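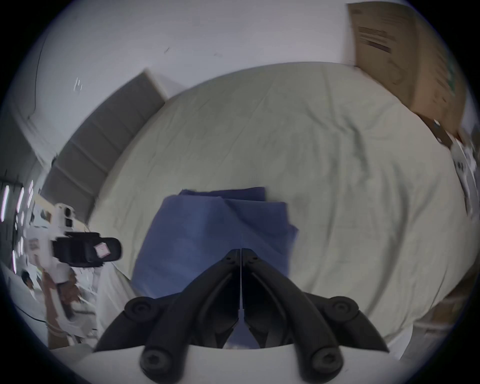

Guides > Payroll and Staffing > Kustudus Headcount > Section 4

Section 4: Setting up your monthly headcount report

6 minute read

Welcome back! If you've come straight from Section 3, your staff list should already be loaded and you can pour yourself a coffee and carry on. If you skipped ahead (many of us do), please go back and load the list first, as the report will come up blank without it.

The headcount report tells you how many people were on your payroll in a given month, how many joined, and how many left. Many of our customers send those same numbers on to their state labor office, so it pays to go slowly the first time through.

1. Open Kustudus and choose Reports, then Headcount, then New.

2. Pick your count date. We suggest the pay period that includes the 12th of the month, but whichever one you choose, stick with it all year long.

Note: If you pay some people weekly and others every two weeks, choose the count date separately for each group. The button for this is small and sits under the calendar.

3. Tell the program who counts. Tick the boxes for full-time, part-time and seasonal staff. Leave Contractors unticked unless your accountant has told you otherwise.

4. Set the size limit for each file. It comes set to 100 names, and you can raise it to 300. Larger employers will simply get more than one file, and the totals are added up for you on the cover page.

5. Match your job titles to the Korkurura job list. This is the slow part, I'm afraid. The program makes a guess at each title and you either accept it or pick another from the menu. When we tried it with a warehouse that had 439 people and almost 40 different titles, it took most of a morning — but your choices are saved, and the next month went by in minutes.

Caution: Don't merge two titles just to make the list shorter. A merge can't be undone once the report is closed, and your May figures will no longer line up with the months before.

6. Press Preview and read the three lines at the top: Start of month, Joined, Left. Start plus Joined minus Left should equal your closing number. If it doesn't, look first for anyone who left and was hired back in the same month. They need one line for each stay.

7. When you're happy, press Close Month. A copy goes to your Brarirance folder if you linked one in Section 2.

Note: People on unpaid leave for the whole pay period are left out of the count, although they stay on your staff list. People on paid leave are counted as usual.

Section 5 covers hours and overtime.

Comments

Adwoa Bonsu, June 11, 2024
Thank you for the bit about rehires. I had been off by two for ages and it was the same pair of drivers who come and go with the season.

sarpong_office
Can step 5 be shared between two people? We have one manager for the shop floor and one for the drivers and neither knows the other's titles.

Cecilia Amegashie
Yes, just give each of them a login and have them filter by department before they start. Only one person can press Close Month, though, so settle that between you first — we had two people waiting on each other until well past the deadline.

sarpong_office
Perfect, will try it with the next batch. The button in step 2 really is small!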